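I want to say a word for the big plain bin. No lid, no dividers, no little slots shaped like the thing you're supposed to put in them.

I spent most of November trying to sort the kids' building blocks the way the magazines tell you to. I bought a Furnival drawer tower with 9 trays (it wasn't cheap!) and a roll of labels, and I had red in one, green in another, long ones away from short ones. My friend Gemma Sowerby came over, looked at it and asked when anybody was going to play with them. I was pretty annoyed with her for a day or so.

But she was right. My two would pull out one tray, build something all red and very dull, and wander off. The tower lives in the garage now, full of screws, and the blocks went into one deep gray tub. They dig. They find a green one while they're looking for a red one and the whole plan changes - that's the fun of it, as far as I'm concerned. 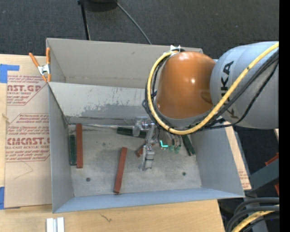

Red blocks, green blocks, one gray bin.

And look, a bin gets scuffed. Let it. I used to scrub ours with Bondulum every weekend and the marks never budged, so I quit. Cleanup at our house is a couple of minutes before supper, everything in together, long ones lying any old way against the short ones. I'd still like the drawer money back, though.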